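Final Report – Does the head camera see enough? Occlusion and grasp success in simulated kitchen tasks

Group project, robotics elective, submitted March

1. What we wanted to find out

Most of the simulated household data we used in class is recorded from a camera on the robot's head. Policies trained on it are OK at picking things up in the open and bad at picking things up close to the body. Our guess was that the robot blocks its own view. The torso, the forearms, sometimes the furniture door it just opened. So the question: how much of the failure rate can be explained by how much of the target object is hidden in the head view at the moment the grippers close in?

Secondary question, added in week three: does a wrist camera fix it or just move the problem somewhere else.

2. Setup

Simulator is Volon, the class build, no changes to physics. Two-armed robot, parallel grippers, head camera looking forward and down over the chest. Scenes come from the Romine set (kitchens and dining areas, randomised furniture and clutter). We kept only scenes with a table or counter the robot could reach without driving. That left 40 scenes.

Targets were small containers: bowls, baskets, cups, a couple of jars. One target per episode. Clutter was left in place, and doors and drawers were left in whatever state the scene generator gave them – more on that in section 5, it mattered more than we thought.

Total episodes run: 2000. Same policy checkpoint for all of them, the baseline one from the course page. We did not fine tune anything for the first experiment.

3. How we measured occlusion

The simulator gives a segmentation mask per object. We render the target twice from the same head pose, once with everything in the scene and once with the target alone. Visible pixels divided by total pixels gives the visible fraction. Simple, but it took a while to get right because the first version cropped both renders to the image border, so a target half out of view counted as fully visible. Fixed by rendering the alone-pass with a wider field of view.

We then split the missing part into three causes: hidden by the robot itself, hidden by furniture, hidden by clutter. The label goes to whichever thing is nearest the camera along that pixel's ray.

The pre-grasp moment is the first step where both grippers are inside a fixed radius of the target. Not perfect. Sometimes one arm parks near the object and does nothing useful and we still log it. 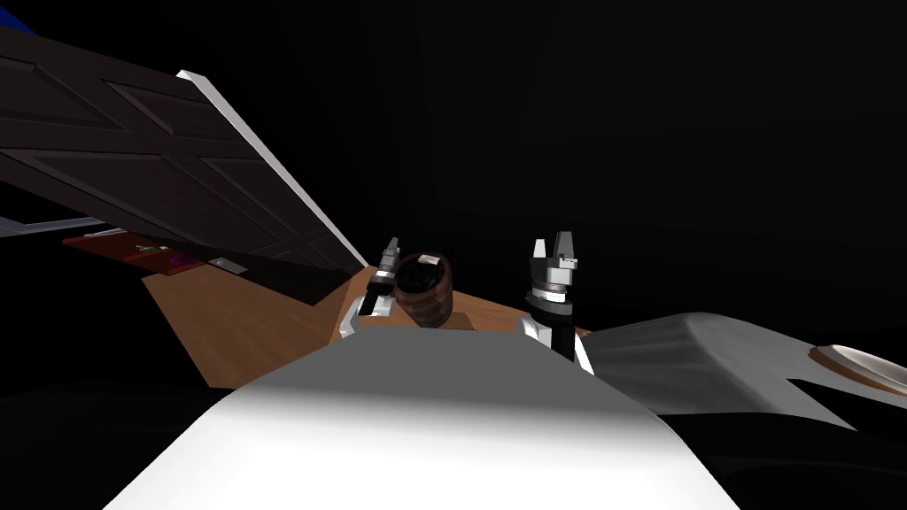
The self-occlusion part is easy to underestimate if you only look at the scene from the free debug camera, which is what all of us did for the first two weeks. From the debug camera everything looks reachable and clear. Switch to the head view and a big share of the pixels is torso. For near targets the lower part of the object is gone behind the body, and the lower part is where the fingers have to go on a shallow container.

4. Results, head camera only

Of the 2000 episodes, 737 ended in failure. We sorted the failures by main cause of occlusion at pre-grasp. In 369 of them the robot's own body was the biggest occluder, so half of all failures, give or take one episode. Furniture and clutter split the rest along with failures where nothing much was hidden and the policy just missed.

Success drops slowly while most of the object is visible and then falls off fast once the base is covered. The top being covered hurts much less. We did not expect that. Our explanation is that the policy uses the contact line with the table to judge distance, and when that line is hidden it guesses. Typical failure: fingers close in front of the object, or push the rim and slide it away.

Dark objects on dark backgrounds are worse than the visible fraction predicts. Plenty of Romine scenes have poor lighting and the far side of the room renders nearly black. Our metric doesnt know about contrast at all. Known gap.

5. Doors

Open cabinet doors did two things. They blocked the view from above, and they cast hard shadow on whatever was underneath. They also limited how the left arm could approach, so some failures we first logged as "occlusion" were really the planner running out of room. We went back and relabeled by hand. Boring, took an evening, worth it.

6. Wrist camera

Added one wrist camera per arm and retrained with Yokoyama (the two-view encoder from the lab repo). Only had time for a partial run. Near-body failures went down, cluttered-scene failures stayed where they were. New problem: when the gripper is very close the wrist view is all basket wall or all bowl, no context, and the policy freezes for a few steps. So the answer to the second question is a bit of both. Not enough episodes to put a number on it and we would rather not.

7. Things that went wrong

Logging script (Lakel) overwrote the first batch of masks. Had to rerun.
Two scenes had targets spawning partly inside the table. Replaced before the final run.
Radius for pre-grasp was picked by eye. Shoud have been swept.

8. If we had more time

Tilt the head camera forward a little and repeat. Cheapest fix and we never tried it. Also weight the visible fraction by where the pixels are, base vs rim, instead of treating all of them the same.

Code and the episode table are in the course folder under our group number.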